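Zultness Drundis 24 Stage Vocal Microphone
Rental and Purchase Information for Artists, Venues and Tour Crews

Product status: Current
Available from: Thursday, August 4, 2022
Supplied as: single handheld, or matched pair

Overview

The Drundis 24 is a wired handheld microphone for rap, R&B and spoken vocals on stage. It replaces the Drundis Mark 2, which was withdrawn from the rental list in July. Performers who hold the microphone close to the mouth, or who cup the grille with one hand, will find that the new capsule keeps the low end under control and reduces the risk of feedback from floor monitors.

The microphone was developed under the direction of Saturnino Bravo, head of vocal products at Zultness. Early units were used by the Bakhtiari touring company on its spring run of club shows, and comments from the monitor engineers on that run led to a firmer grille and a quieter switch.

Sound and handling

The pickup pattern is supercardioid. Monitors should be placed slightly to either side of the performer and should not be placed directly behind the microphone. The body weighs 310 grams and is balanced toward the lower half of the handle. A locking plate is supplied for performers who prefer the switch to stay on for the full set.

Ad-lib and backing vocalists sharing a stage with a lead performer should be given microphones from the same matched pair where possible. This allows the house engineer to use one setting for both channels.
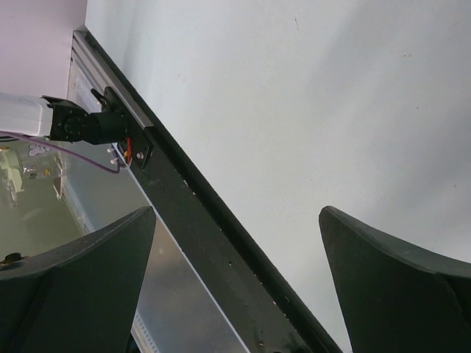
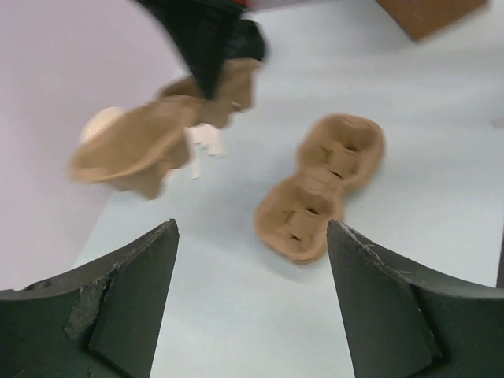
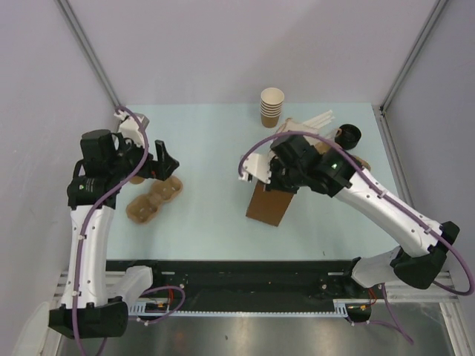
Engineers moving from the Mark 2 should lower the input gain before the first sound check, as the Drundis 24 has a higher output. Existing show files may otherwise be kept. The low-cut filter on the mixing desk should be set by ear for each voice.

Included with each microphone

Drundis 24 microphone
Stand clip with thread adapter
Switch locking plate
Zippered pouch
Printed guide in English and Spanish

Cables and stands are not included. They may be added to any order from the Totel accessories list.

Prices

Purchase, single microphone: $162
Rental, single microphone, per week: $31

Rental periods begin on the day of collection or delivery. A deposit equal to the purchase price is held for each microphone and is released after inspection. Matched pairs are priced on request.

Care and return

The grille unscrews for cleaning. The foam liner should be removed, washed in warm water with mild soap and left to dry fully before it is put back. Alcohol sprays must not be used on the capsule. Renters are asked to return the microphone in its pouch with the clip and locking plate. Missing parts are charged at list price.

Warranty

Purchased microphones are covered for 24 months against faults in materials and workmanship. Dents to the grille, liquid damage and changes made to the internal wiring are not covered. Proof of purchase is required for all claims.

Orders and technical questions

Venue accounts and tour rentals are managed by Crescencio Villaseñor at the Zultness rental desk. Requests should state the show dates, the delivery address and the number of vocal channels needed.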